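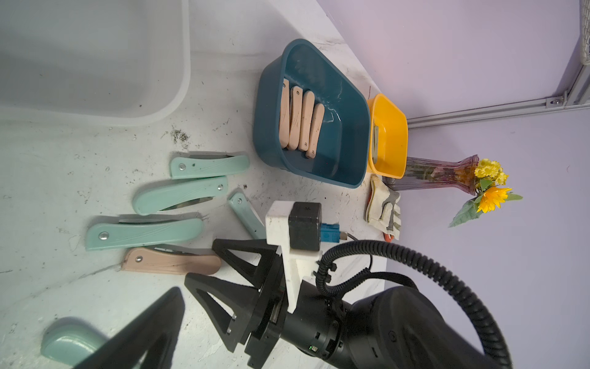 Cluvham Workshop, Bench Group
Minutes of the March meeting

Start: 9:00 a.m.
Place: upstairs room, then bench room for items 4 and 5
Chair: Sawsan Saab
Present: S. Saab, stores, packing, sharpening (two), purchasing
Apologies: accounts
Minutes taken by: stores

1. Minutes of the previous meeting

Accepted with one change. Under "Labels" the word "bin" is to be replaced by "tub" where it refers to the small containers. Stores asked that one word be used from now on. Not agreed. Both words stay in use.

2. Matters arising

2.1 Rag bag. Replaced. Closed.

2.2 Spare keys to the steel cabinet. One set found in the packing desk. The second set is still missing. Open, packing.

2.3 Stone trays. Sharpening reported that the new trays are too shallow for the coarse stones and slop over when carried. The old trays are back in use. Purchasing will ask whether the new ones can go back, given that they have been used. Open, purchasing.

2.4 Light over the sharpening sink. Tube changed. It still flickers for the first minute. Open, no owner. S. Saab to assign.

3. Skeltora folding knives

3.1 Stock. The count at the end of last month was 2,255 folding knives across all handle types. This is a paper figure taken from the stock cards. Stores does not consider the split by handle type to be reliable, as mixed cartons were booked in under the type printed on the carton.

3.2 Mixed cartons. Purchasing has written to Mets about these. Mets replied that cartons are packed by weight and that handle type is not checked at their end. They offered to pack by type against a minimum order of 300 per type. Purchasing's view is that this is workable for the pale wooden handles and for nothing else. The painted and colored handles do not sell in that quantity.

3.3 Discussion. Sharpening asked why the cartons could not be sorted on arrival, in the loading bay. Stores said there is no flat surface in the bay at working height, and the floor is not acceptable for knives. Packing said that sorting on arrival had been tried for two deliveries and that the sorted knives were mixed again when moved upstairs in a shared crate. The problem in that case was the crate.

3.4 Agreed. Sorting stays at the bench. Each handle type gets its own tub at the bench and its own lidded box for transport. The shared crate is withdrawn from use with knives.

3.5 Position of blades. Packing noted again that knives reach the packing desk with the blade not fully closed. All folders are to be closed before they go into a tub. A knife that will not close fully by hand goes to sharpening in a separate box marked HINGE. It is not to be forced.

3.6 Rivets. Sharpening has seen loose rivets on some of the wooden handles, at the lower end. No pattern by carton so far. Sharpening will keep the loose ones back and record the carton number. Returns to Mets will be made in one lot and not singly.

3.7 Astitden order. Astitden has asked for wooden handles only. The order can be filled from sorted stock provided the loose rivet check is done first. Packing asked for a week's notice of the collection. Purchasing to confirm.

4. Bench layout

The group moved to the bench room for this item.

4.1 Surface. The tabletop has a pale marble pattern with gray veining. Sharpening said small gray and silver parts are hard to pick out against it under the room lights. A plain dark mat was suggested. Stores pointed out that a mat slides, and that the edge of a mat catches the tip of anything pushed across it. S. Saab asked for a trial with a mat fixed at the corners. Two weeks, then report.

4.2 Debris. There was a small patch of dark debris on the tabletop by the white bin, with specks elsewhere. The bench is to be brushed down at the end of each sort, starting from the back edge. The brush is kept on the hook by the door and not on the bench. Scuff marks on the surface are to be left alone. The abrasive cleaner has dulled one patch on the packing desk and must not be used here.

4.3 Order of tubs. From left to right along the back edge: white, dark teal, yellow. This has been the practice for some months but was never written down. It is now the rule. The tubs stand in a row against the back edge with space in front for the loose work.

4.4 Use of tubs. Wooden handles go in the teal tub, laid side by side and all facing the same way. Four laid this way take up little room and can be lifted out together. Packing prefers this to standing them on end. The yellow tub is narrower inside and is suited to single or odd pieces that have no type on the list. The white bin holds whatever is next to be sorted. When it is not in use it is left empty.

4.5 Flowers. The glass vase of artificial flowers at the back right was raised by packing, who would like it moved to the window sill, where it would free up the corner. Sharpening would like it kept. It was noted that the vase must stand upright and clear of the yellow tub if it stays, and that a glass vase lying on a bench with knives on it is a breakage hazard. Decision: it stays on trial in the back right corner. If it is knocked over again it goes to the window sill.

4.6 Gloves. The work glove is to be kept at the right of the bench near the vase. Gloves are worn for clearing up and for any knife that is open. They are not required for closed folders. Sharpening asked for a smaller size. Purchasing to order two pairs.

4.7 Wall shelf. The two-tier white mesh shelf on the left wall is for cloths on the upper tier. The lower tier is kept for the record sheets once a clipboard has been found that fits. Cloths are to be folded. The shelf sits at an angle and sheets laid flat on it slide forward, so a clipboard with a loop is needed.

4.8 Wire basket. The white wire basket on the rear beam is not to be used for knives, open or closed. Small parts fall through it. Sharpening proposed taking it down. Stores would like to keep it for light items such as empty bags. Left where it is for now. To be looked at when the mat trial ends.

5. Strip stock
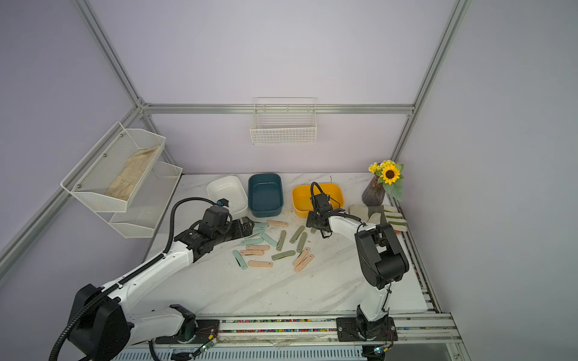
Reading time: 9 minutes

5.1 Description for the stock card. Flat strips, long and narrow, rounded ends, small holes. Colors on the bench were pink, pale teal and olive green. The present card says "assorted strips, pastel," and has one line for all of them. Stores will make three cards, one per color.

5.2 Color names. "Green" is to be dropped from the cards altogether. It has been used for both the pale teal and the olive, and on one sheet for the mint-green knife handles as well. Cards, tub labels and carton labels will say OLIVE, TEAL, PINK. The mint handles will be MINT. Purchasing asked whether the supplier's own color codes should be added. Yes, in brackets, second line.

5.3 Test sort. The group looked at a spread of fifteen strips on the tabletop: six pink, five teal and four olive. Strips that overlap are easily picked up as one, and this is the most common cause of a wrong count. Agreed method: spread first, separate anything that overlaps, then sort by color. Do not sort straight from a heap.

5.4 Which tub. Three colors, three tubs, but the tub colors do not match the strip colors except for teal. Packing thought this would cause errors, with olive ending up in teal. Sharpening thought people would get used to it within a day. The options put forward were colored tape on the rims, a printed card in front of each tub, or new tubs. Purchasing will not support new tubs this quarter. Printed cards will be tried first, upper case, black on white. Stores to print.

5.5 Mixing with knives. Strips and knives are not to be on the bench at the same time. One job is cleared, the bench is brushed, then the next is set out. The teal tub is used for both jobs and must be checked by hand before a change of job. A strip was found in a box of packed folders last month. It was caught at the packing desk.

5.6 Pack quantity. Strips are to be banded in nines. Packing had asked for tens. The box takes nine flat without bowing the lid and this was tested with the current box. If the box changes the number will be looked at again. Bands should go round the middle and clear of the holes.

5.7 Marked strips. Any strip with a cracked end or a hole out of line goes in the scrap box under the packing desk. Scrap is weighed monthly. Last month's scrap came to roughly two pounds, most of it pink. Stores will check whether the pink came from a single carton.

6. Record sheets

6.1 The current sheet has no space for the carton number. Stores has drafted a new one with columns for carton, type, number in, number out, held back, initials. Sharpening asked for a wider "held back" column to take a short note. Agreed.

6.2 Sheets are to be filled in at the bench. Sheets filled in from memory at the end of the day have been the source of most corrections this year.

6.3 Pencil is acceptable.

7. Any other business

7.1 Packing tape. The new roll tears lengthwise. Purchasing has four rolls left and will use them for inner boxes only.

7.2 Door to the bench room. It is being wedged with a carton. A proper wedge is to be bought.

7.3 Stools. Two of the stools in the bench room are too low for the table. S. Saab will swap them with the two in the upstairs room.

8. Actions

Purchasing: reply to Mets on packing by type, wooden handles only. Confirm collection with Astitden. Two pairs of gloves, small. Stone trays. Door wedge.
Stores: three strip cards. Printed tub cards. New record sheet. Clipboard with loop. Check pink scrap against carton numbers.
Sharpening: loose rivet record. HINGE box. Mat trial, with report.
Packing: second set of cabinet keys. Lidded transport boxes, one per handle type, labeled on the short side.
S. Saab: stools. Owner for item 2.4.

9. Next meeting

Same time, in the bench room. Stores to bring the draft cards. The stock split by handle type will be the first item, ahead of matters arising.

Meeting closed 10:40 a.m.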